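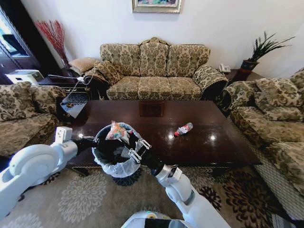 Wastebasket in both grippers, with a bottle still to go on the coffee table.

The students of the Irnville robotics club will tell you, at some length and over a great many biscuits, that the hardest room in any house is the lounge room. Kitchens have benches at a sensible height and hallways are mostly floor, but a lounge room has rugs, and patterned sofas that swallow a cushion whole, and a polished table that throws the ceiling lights straight back at the cameras. So that is where they've chosen to spend their year.

The club has 23 members, most of them in their final years of school, and its tidy-up project goes by the name of Kuslow -- a word made up on the bus home from a competition and never seriously questioned since. The aim is easy enough to say. A robot with two arms should be able to collect the rubbish from a coffee table and leave everything else where the family likes it. A grant of $900 from Drurkel, the hardware supplier in town, pays for spare parts and a fair bit of the petrol.

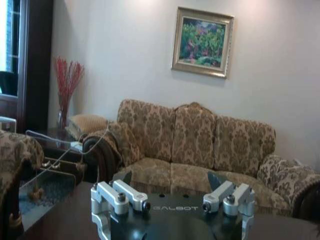
Do you need to know how to program before you join?
Most of the new members have never written a line of code, and they start by planning tasks on paper and learning to drive the arms by hand.

In April the club heads off to the Aerts Cup, where every team gets two attempts at clearing a room it hasn't met before. There's a great deal of arguing still to be done about bottles, which roll, and chip packets, which crinkle into a new shape every time they're touched, and practice has crept out to fill most of the weekend. The biscuits are holding up so far.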